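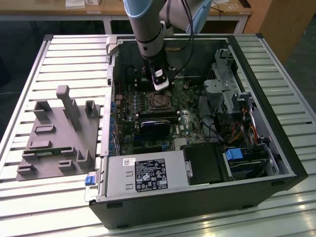

Tower case on its side, side panel off, CPU socket empty.

Roka Thermal Compound

Roka is a gray, non-conductive thermal compound for desktop and server processors. It fills the small gaps between the top of the processor and the base of the heatsink so that heat can pass from one to the other. It contains no metal particles and will not short a board if a little of it ends up where it shouldn't.

The compound is made for people who build or repair machines regularly and want the same result each time. It is slightly thicker than most pastes sold in small retail tubes. It stays where you put it and doesn't run when the case is stood upright.

Sizes and prices

Roka comes in three sizes. The compound is the same in all of them.

Small syringe, 4 grams. Enough for several desktop processors. Includes one plastic spreader.

Large syringe, 30 grams. Includes two spreaders and a spare cap. $39.

Shop jar, 200 grams. Wide mouth with a screw lid and a foil seal. Includes a flat spatula. No syringe is supplied with the jar, but empty ones are listed on our accessories page.

Prices for the small syringe and the shop jar depend on quantity and are shown in the cart.

How to apply

Remove all of the old compound first, from both surfaces. Use a lint-free wipe and isopropyl alcohol or the Truro cleaner listed below. Paper towels leave fibers behind, and fibers hold the two surfaces apart. Let both surfaces dry completely.

For a standard desktop processor, put one dot in the center, a little smaller than a pea. For larger server processors, use a thin X running most of the way to each corner. Set the heatsink straight down and tighten the screws a few turns at a time in a cross pattern.

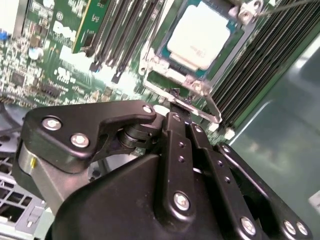 Do not lift the heatsink to check the spread. Lifting it pulls air into the compound, and once that happens both surfaces have to be cleaned and done again. If you want to see how far a given amount will spread, try it on a scrap processor with a piece of clear plastic on top.

Roka does not need a break-in period. Temperatures may drop by a degree or two over the first few days of normal use, but the machine can be put under full load right away.

When to replace it

In a desktop that is used for office work, one application normally lasts for the life of the machine. Replace the compound whenever the heatsink comes off for any reason, even if it was applied last week. In machines that run hot all day, check temperatures once a year and replace the compound if they have gone up with the fans clean and the filters clear. Dust is the more common cause of high temperatures, so look for that first.

We ran our own heat test for 2,000 hours under constant load before putting this version on sale. The compound was still soft at the end and wiped off with alcohol in the usual way.

Storage and shelf life

Unopened syringes and jars keep for 36 months from the date on the label. Store them at room temperature, out of direct sun. Do not refrigerate. Stand syringes with the cap down.

Some clear oil at the tip of the syringe is normal after long storage. Push out a small bead onto a wipe and throw it away before you start. Jars should be stirred slowly with the spatula. Stirring fast works air into the compound.

Specifications

Color: gray
Electrically conductive: no
Contains silicone: yes
Curing: none
Cleanup: isopropyl alcohol or Truro cleaner
Not for use with: bare skin contact over long periods, food equipment, optical parts

Wear gloves if you are doing more than one or two machines. The compound is not especially harmful, but it is hard to get off skin and almost impossible to get out of a shirt.

Goes well with

Truro Surface Cleaner – a citrus-based cleaner for old compound that has dried hard. Follow with alcohol to remove the residue.

Yeom lint-free wipes – sold in flat packs. They don't shed when wet.

Jimeo thermal pads – for memory chips and power components, where the gap is too wide for compound. Do not use pads and compound together on the same part.

Shipping and returns

Orders placed before 2 p.m. go out the same day, Monday to Friday. Shop jars are packed separately and ship on Wednesday only. Unopened items can be returned for a refund. We can't take back syringes with the cap seal broken or jars with the foil removed, unless the contents were faulty when they arrived. In that case, send us the batch number from the label and we will replace the item.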